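Chapter 3
Folding and the Work Surface

Most advice on folding clothes begins with the fold. You are shown a drawing of a shirt with dotted lines across it, told to bring the sleeves in, and promised a neat stack by the end. I have taught from drawings like that and I don't much trust them. They leave out the table, and they leave out the cloth.

This chapter takes the table first. By the end of it you should be able to judge whether a surface is fit for folding, set out a batch of T-shirts on it, and say why two people using the same method get different results. The folds themselves come in the second half, and there are fewer of them than you may have been led to expect.

3.1 What the drawings assume

A printed diagram assumes a shirt that lies flat and stays where it is put. Cotton jersey does neither. It curls at the hem, it drags when you slide it, and the collar, being thicker than anything around it, pulls the top of the shirt out of line. Liên Tiêu, whose course notes I have borrowed from in several places, used to make her students fold one shirt on a bed and then the same shirt on a bare table before she let them read any instructions at all. I think she was right to do so, though I doubt her claim that a single session is enough to make the point stick.

Then there is the matter of speed. The Drirnel handbook says that a trained folder can get through 372 shirts in a shift. It doesn't say how long the shift was, what sort of shirts they were, or who checked the stack afterwards. Treat figures of this kind with care. A shirt that has to be opened and folded again has been folded twice and should be counted once.

3.2 The table

Long is better than wide. You need to reach the far side of the garment without leaning on the near side, and you need room at one end for whatever has yet to be done. A plain, pale top shows up a dark mark before it gets folded inside, though it is less help with white cotton. Padded tops are sold for the purpose (Bruvuvis makes one) and I have yet to see a good argument for them. They grip the cloth, and a T-shirt wants to slide a little.

Keep the unfolded pieces to one side, loose if you like. Hiếu Đào insists that they be laid flat first, one on another, and his stacks are very tidy, but he handles every piece an extra time to get there. Try both ways before you take anybody's word for it.

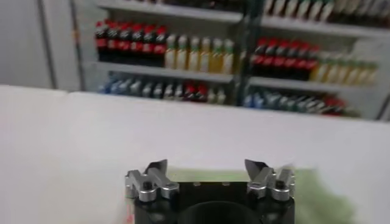
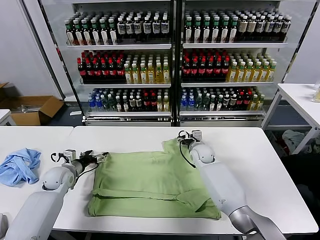 3.3 Where to hold the shirt

The usual rule is to hold a shirt by the shoulders. It is a fair rule for lifting and a poor one for folding. Once the lower part has been turned up, the hem end will mostly look after itself, and the trouble moves to the collar. Pinch there too hard and the cloth bunches. Let go too soon and the top edge drifts.

Before reading on, fold 3 T-shirts of different ages without following any method. Write down where your hands were each time you had to stop and put something straight. You will need the list for section 3.4, where we compare it with the standard fold.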